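Quiénes somos
Inicio / La casa / Jornada de puertas abiertas

¡Hola! Si has llegado hasta esta página es probable que nos conozcas de la última jornada de puertas abiertas, o que alguien te haya contado que en el polígono de Surau hay un taller con robots donde se puede entrar a mirar. Pues sí, somos nosotros. Nos llamamos Nillel y llevamos unos cuantos años enseñando robótica a gente que viene de sitios muy distintos: chavales de ciclos formativos, personas que trabajan en una fábrica y quieren cambiar de puesto, jubilados con curiosidad (muchos más de los que imaginábamos).

Yo entré aquí para dar un curso de tres semanas y me quedé, así que me ha tocado escribir esta página. La anterior decía cosas como "soluciones formativas integrales" y cada vez que la abría me daba un poco de vergüenza. En esta prefiero contar lo que hacemos y cómo son las visitas, que al final es por lo que más nos escriben.

El taller está en la calle Beltrán, en una nave que antes fue almacén de azulejos. Tenemos una sala grande para las clases, otra más pequeña para las demostraciones y una cocina donde se decide casi todo. Los puestos de demostración los montamos nosotros con perfil de aluminio, y los vestimos con papeles pintados y manteles de lo más variado. A los brazos les viene bien practicar sobre fondos distintos, con dibujos y con colores, porque en una casa de verdad las mesas casi nunca son lisas y blancas. Además, qué quieres que te diga, queda mucho más alegre.

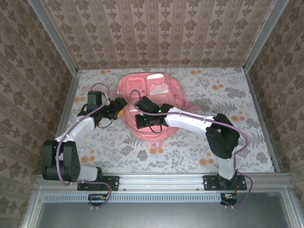 LAS DEMOSTRACIONES

En las jornadas abiertas trabajamos con dos brazos montados sobre un mismo raíl y con cosas que cualquiera tiene en casa. La mochila rosa es la gran favorita. La ponemos abierta encima del mantel de helechos, acercamos los dos brazos y empieza lo bueno, que es ver dónde decide agarrar cada pinza. Una mochila parece un objeto facilísimo hasta que intentas manejarla con dos dedos por mano: es blanda, las correas se van cada una por su lado y la tela hace pliegues donde le da la gana.

La gente suele venir esperando velocidad, como en los vídeos de las fábricas de coches. Y claro, nuestros brazos van despacito. Los primeros minutos hay un silencio un poco raro, y luego alguien dice "¡casi!" y ya está, toda la sala animando a una pinza. Me encanta ese momento. En la jornada del 2019-11-11 vinieron 119 personas repartidas en turnos y hubo que sacar las sillas de la cocina.

Después de la demostración abrimos el turno de preguntas. Las más repetidas: si los brazos pueden hacerse daño entre ellos (pueden chocar, sí, y por eso hay siempre una persona con la mano cerca de la parada de emergencia), cuánto se tarda en preparar una tarea nueva y si sirven para doblar la ropa. Lo de la ropa sale en todos los turnos, sin excepción. Estamos en ello, con calcetines de momento.

LO QUE VE EL ROBOT

Hace un tiempo añadimos a la visita una pantalla con lo que capta la cámara que va junto a la pinza, y ha cambiado muchísimo la conversación. De pie junto al puesto tú ves una mochila, dos brazos y una mesa. En la pantalla, en cambio, ves cremalleras enormes, costuras, la trama de la cinta y cada mancha de uso. Una niña de un colegio de Bikeck nos preguntó cómo sabía el robot que aquello era una mochila si la tenía tan cerca, y estuvimos un buen rato con ella delante de la pantalla, porque es justo la pregunta que nos hacemos nosotros.

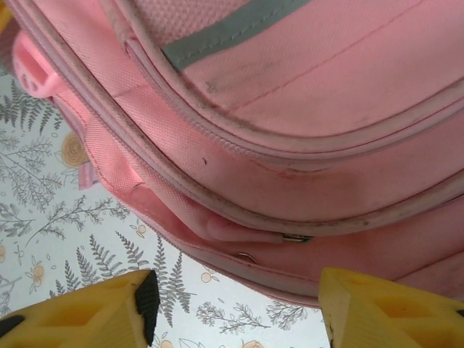

Vista desde la pinza: los dedos amarillos, separados, junto al borde de la mochila.

A quienes se apuntan a los cursos largos les pedimos que miren primero un buen rato esas imágenes y que dibujen a mano por dónde agarrarían ellos. Hay quien va directo al tirador de la cremallera y quien prefiere la correa del lateral, y se montan unas discusiones estupendas. En la sala pequeña guardamos los dibujos de todos los grupos y los sacamos en las visitas para comparar.

CÓMO VENIR A VERNOS

Hacemos jornadas abiertas varias veces al año, y en julio una especial para familias, con talleres cortos por la mañana. Cada turno dura 40 minutos y la entrada es gratuita, aunque hay que reservar plaza desde el formulario de contacto. Los centros educativos pueden pedir una visita propia: adaptamos la charla a la edad del grupo y, si nos avisáis con tiempo, preparamos la demostración con algún objeto que traigáis de clase. Nos han traído estuches, un paraguas y una flauta dulce, que rodó más de la cuenta.

Para llegar en autobús, la parada más cercana es la de la rotonda de Surau. En coche se aparca bien detrás de la nave. La sala de demostraciones está a pie de calle y se entra sin escalones.

Si lo que buscas son los cursos, tienes el calendario en la sección Formación. Y si solo quieres preguntar algo, escríbenos igualmente, contestamos siempre (a veces desde la cocina).

Formación | Visitas de centros | Reservar plaza | Contacto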